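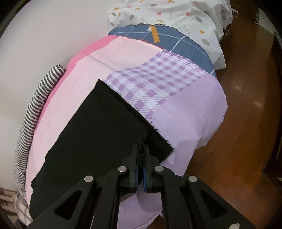 2026-10-26: The scrap pile, again

I said I would give the quilt one more month and then decide, and the month is up. I have decided nothing.

Spent the afternoon on scraps. The black is the problem. Plain matte black, a slanted sort of rectangle, frayed along one whole side, and every time anybody touches it there is more fuzz. One long thread was sticking out over the lavender like a hair on a plate. I had it lying over the pale pink with the purple gingham coming out beside it, and I looked at it for a long time and could not make myself like it. Hamidreza Nazari says black "anchors" the soft colors. Hamidreza says that about everything. He said it about a brown sofa.

My own view is that black next to pale pink looks like a mistake somebody decided to keep. But I have been wrong about color before. The deeper pink border was my idea of a disaster two years ago and now I think it is the best part of the thing. So I don't entirely trust my own eye, and I certainly don't trust Hamidreza's.

The gingham I have no complaint about. Checks are honest. If you cut them crooked they tell on you immediately, which the plain colors never do. I would happily make the rest from gingham and lavender and forget the black, except that I have a whole bag of black left over from the curtains and it bothers me to throw it out.

Then there is the fraying. The woman at Skivham sold me a bottle of stuff for raw edges. Twelve dollars. You paint it on, you wait, and it is supposed to hold forever. I tried it on a test strip last week and got a stiff edge, like the rim of a paper cup, and I am supposed to believe this softens in the wash. I will believe it when I have washed it. Meanwhile my grandmother folded her edges under and stitched them down and her things are still in one piece. I asked the Skivham woman what was wrong with doing that and she said nothing was wrong with it, it was only slower. Well, I am home all day.

Parviz Mahmoudi came by for his ladder and stood over the fabrics with his hands in his pockets. He asked what it was going to be. I said a cover. He asked a cover for what. I said that was still open. He told me his sister sells patchwork on Umano and gets $500 for a big one, and I asked whether she gets it or asks it, and he had to go and move his car.

I looked it up afterward anyway. There are 659 listings for patchwork covers on there tonight. I scrolled a good way down and most of them look very pretty and very unsold. Not going to count on that.

What I did get done: ironed the lavender, which took it badly and still has a mind of its own. Tried the black the other way around, with the pointed corner down. Worse. Trimmed the frayed side once and stopped, because at that rate I will trim my way to a handkerchief. Fished out the 4-inch squares I cut in the spring, and they are not 4 inches, not all of them. I blame the ruler. It is a Prinex ruler and I have had my doubts about it since the numbers started rubbing off.

There is also the matter of the faint crease across the pink. I have ironed that pink before and I would have sworn it was flat. Steam, a damp cloth, whatever the trick is. Esmaeil Heydari's wife swears by vinegar in the water. She swears by vinegar for ants as well, and they still have ants.

The class wants everyone to bring a finished top in December. I told Ismail Helmy I would not be rushed, and he said no one was rushing me, in the voice of a person who has already put my name on the list. He has been very encouraging since September and I have learned to keep an eye on encouraging people. His own top is all one blue. Of course he is finished.

If I leave the black in, I have to fold every edge of it. If I take it out, I have a hole in the plan and a bag of curtain scraps until I die. Tomorrow I will lay it out again by the window before lunch, when the light is fair, and see whether I still dislike it. I expect I will.

Need: white thread, new ruler (not Prinex), more pins. Ask Bahman Najafi if he still has my good scissors. He will say he never had them.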